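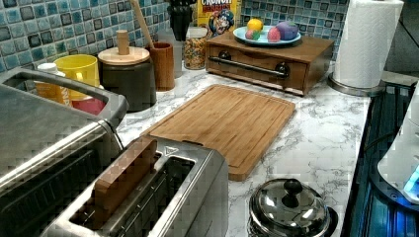
Justau Bamboo Cutting Board with Juice Groove

Kitchen shop > Worktop > Boards

A cutting board for people whose worktop is already full. It's a rectangle of bamboo in a warm honey brown, with a groove all the way round to catch what runs off a tomato, and a small notch on one edge. It has no app.

We have been selling the Justau since our first shop, and it remains the thing customers come back for when they have lent theirs to a grown-up child. It lives on the worktop between the toaster and the kettle, or wherever you have managed to clear a space, and it will sit happily at an angle if straight isn't available.

What it's for

Bread, veg, cheese, cold meat, the Sunday chicken. The groove is deep enough for a roast that has rested properly. If you carve it straight out of the oven you'll flood it, and that's between you and the chicken.

Raw meat is fine as long as you wash the board straight after. Plenty of people buy two and keep one for onions only. After a month of chopping onions on a single board and then slicing a birthday cake on it, you may see why.

The notch

We get more letters about the notch than about anything else we sell. Some customers hook a finger in it to lift the board off a wet worktop. Some line up a bowl underneath and sweep the peelings through. One gentleman wrote to ask for a refund on the grounds that a piece was missing. It's meant to be like that.

Looking after it

Wash by hand in warm soapy water, rinse, dry with a tea towel and stand it on its edge until it's dry all through. Don't soak it. Don't put it in the dishwasher, not even on the eco setting, not even at the top. We can tell from the photographs you send us.

Oil it when it starts to look pale and thirsty. Any food-safe board oil will do. Put on a thin coat, leave it overnight and wipe off the extra in the morning. Olive oil goes sticky and then smells of old chip shop, so please don't.

Half a lemon and a handful of salt will shift most garlic. Beetroot you will have to learn to live with.

On marble and other smart worktops

Bamboo is kind to polished stone, but the board can slide about on it. A damp cloth folded flat underneath holds it still. Take the cloth away afterwards and let both sides of the board dry. Keep it a hand's width from the toaster too, more for the crumbs than for anything else: they get into the groove and you end up chasing them round the corners with a teaspoon.

How long it lasts

The guarantee runs for 5 years and covers splitting, warping and the glue letting go. It doesn't cover knife marks, hot pans, or use as a tray for repotting geraniums. Both sides are sanded, so when one gets scruffy you can turn it over and use the plain back, though you'll lose the groove.

We sold 800 of them last year and had 7 back. Four of those had been through a dishwasher.

What customers say

"Bought it to replace a Drodia glass board that made a noise like a dentist's. The whole house is calmer. Wish it had feet." — Tiruwork Tefera

"Nice board. Smaller than my husband imagined, but he imagined carving a turkey on it and we have never had turkey." — M. K.

"Four stars. Arrived with a little sawdust in the groove. Wiped it out. Fine since."

Goes with

Kouris board oil, in a bottle with a cap that fits, for once.
Cinix bread knife, long enough for a proper loaf and too long for most drawers.
Justau Worktop Stand, which holds one board upright. It will also hold post, if you let it, and then it won't hold a board.

Delivery and returns

Boards go out in a flat cardboard sleeve with no plastic. It's too big for most letterboxes, so tell us at the checkout if there's a porch or a neighbour you're on good terms with. Unused boards can come back to us for a full refund. Used boards can come back if something is wrong with them, but give them a wash first. We do open the parcels.

Stock note, April 26, 2019: a fresh batch of 1,000 is in. The grain varies from board to board and we can't pick one out for you, though several of you have asked very nicely. The next batch is due in August.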